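Wednesday talk, Kasaro community kitchen
Title: The Table Before the Dough
Speaker: Kaede Sekiguchi
Notes for me, do not hand out

Start on time even if people still getting coffee. Mic is the clip kind, clip it on the collar NOT the apron, last time it rubbed on everything.

OPENING

Hi, I'm Kaede, I teach the beginner bread and batter classes at Katayama. Tonight no baking. Sorry. Talking about the ten square feet in front of you before anything gets baked.

Ask: who cleared the counter before cooking last night? Hands. Who pushed stuff back with their forearm? (more hands, laugh, mine too)

Quick story. First class I ever ran, October, the old Unside room. Recipe cards perfect. Ovens hot early. Then everybody came in and put bags, phones, water bottles, a bike helmet on the tables. We lost so much time just making room. One group weighed flour on top of someone's mail. The mail went in too, a bit of it.

So since then the class starts at the table. People grumble the first week. Then they stop.

PART 1. THE SURFACE

Color first. People think about size and height and forget color. Dark counter, flour shows, everyone feels dirty, everyone over-wipes. Busy speckled counter, nothing shows, you find the dried egg next day with your sleeve.

Pale and plain is what I like. But it has it's own problem, coming to that.

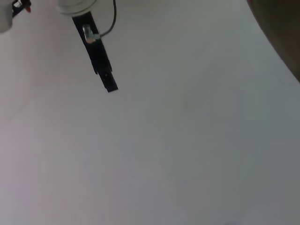
Light matters as much as the tabletop does, and hardly anyone checks it before they start. Stand where you'll work, look down, give it a few seconds. No seams here, no pattern, you'd call it white and move on, but look toward the lower left, it goes a little pink or lavender, and over on the right it's cooler, bluish. One tabletop. So if you judge a batter by color, or you're hunting for a smear of egg white, do it in the same spot each time. I put my cup down in one place and read it there, every time.

The problem with pale: flour on it is nearly invisible. Sugar worse. Answer is hand not eye. Dry palm, flat, sweep slowly. You feel grit long before you see it. DEMO this, bring the small tray and a pinch of sugar. Get someone from the front row to close their eyes and find it.

Wiping order. Say slowly, people write this down:
Dry first. Bench scraper or a stiff card, push crumbs to the near edge, catch them.
Then damp cloth, wrung out hard.
Then dry cloth.
Wet cloth onto flour = paste. Paste on a tabletop = tomorrow's problem. If they remember one thing tonight, dry first.

Someone will ask about sprays. Short answer: follow the label, let it dry, don't spray near open food. Move on, do not get into the vinegar argument again. Tsutomu will try. Ignore Tsutomu.

PART 2. WHAT GOES ON IT

Less than you think. Main point of the whole talk so say it twice.

For a basic batter, what do you need on the table at minute one? One bowl. One cup. That's the list. Whisk can wait in the drawer. Eggs can wait. Recipe goes on the wall or a shelf at eye level, tape it, off the table.

People bring out everything becuase that's what cooking shows do, row of tiny glass dishes. Looks great. Then you wash the tiny glass dishes. At home I want the next thing only.

Where they go. I'm right handed, so bowl on the right, measuring on the left, gap in between. Gap is for pouring, and for the spill. Lefties flip it. Keep both well in from the front edge, a hip will find anything that sticks out.

Bowl size. Go big. Bigger than feels sensible. My class batter is 347 grams of flour and I still use the deep bowl, the walls keep it in when people whisk like they're angry. When we double up and get close to 1000 grams of everything together, same bowl, still fine. Beginners pick a bowl that fits the batter exactly and then wear the batter.

Steel vs glass vs plastic. Steel: light, doesn't mind being dropped, cools down quick. Glass: pretty, heavy, sad when dropped. Plastic: ok, but hangs on to grease, bad news for egg whites. My order is steel, then glass, then plastic. Jundwood people use ceramic for everything and they're happy, so, taste.

Measuring cup: see-through, for liquids. Set it down to read it. Not held up in the air at eye level, the hand tilts, everyone's hand tilts. Cup on the table, you bend your knees. Old people in the class hate this one. Give them a chair, same thing.

(check time here. if past 7:20 skip the cloth bit)
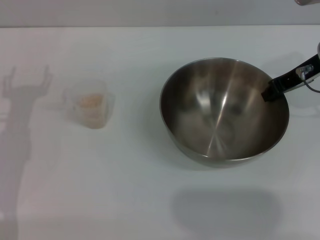
Next thing is holding. Non-whisking hand goes on the rim, thumb outside or inside, I don't care, but it stays there. A light bowl walks. You whisk, it creeps, you chase it, elbow out, cup gone. Rim hand stops most of it. Damp cloth folded under the base stops the rest. Fold in four, flat, no lumps, or it rocks.

Tilting is fine by the way. For a small amount you tip the bowl toward the whisk so the stuff pools in the low side. Tip with the rim hand. Two eggs in a huge bowl, tip it, no need for a small bowl.

Drying the bowl. Boring, important. Water hides on shiny steel. A streak could be light or could be water, so move your head: light moves with you, water stays put. Then wipe anyway. A spoonful of water in the bottom does nothing to pancakes and plenty to whipped egg whites. Tell the meringue story if they're a good crowd. Short version.

PART 3. THE RESET

Between every stage, a reset. Means: anything finished with leaves the table. Anything needed next comes on. Wipe if gritty. Takes less than a minute, do it with the timer if they whine.

Tsutomu Mizuno kept a tally for me last season, every reset in every class, 3376 of them. I did not ask him to. He had a clicker. What he noticed, and this I did find useful, is people skip it at the same place, right after the wet goes into the dry. They get excited. Flour bag still open, eggshell on the table, off they go whisking. So that's where I now walk around the room and stand near people. Works.

Say: try it for 7 days at home. Just the one reset, after wet into dry. Shell in the bin, bag closed, cup in the sink. Then whisk.

Rests. If the batter rests 20 min, cover it, park it at the back against the wall, clean table in front. Sitting down with a dirty table behind you isn't much of a rest.

QUESTIONS THEY WILL ASK

Tiny kitchen, no counter? Board over the sink. Or the table, or the top of the washer if it's off. Still one bowl, one cup.

Kids? Same setup, lower table, bigger gap between bowl and cup. Much bigger.

Do I have to weigh? No. Weighing is nicer. Cups fine for batter, I get pickier for bread.

Can you put hot pans on a white top? Don't. Trivet. Depends what it's made of and most people don't know what theirs is.

Dishwasher for the steel bowl? Yes mostly, I do it by hand as it eats the whole bottom rack.

END

Sign up sheet by the door, batter class first then bread, bread fills quicker. Thank Kasaro for the room. Take the sugar tray home this time. Ask whoever borrowed the bench scraper to please give it back.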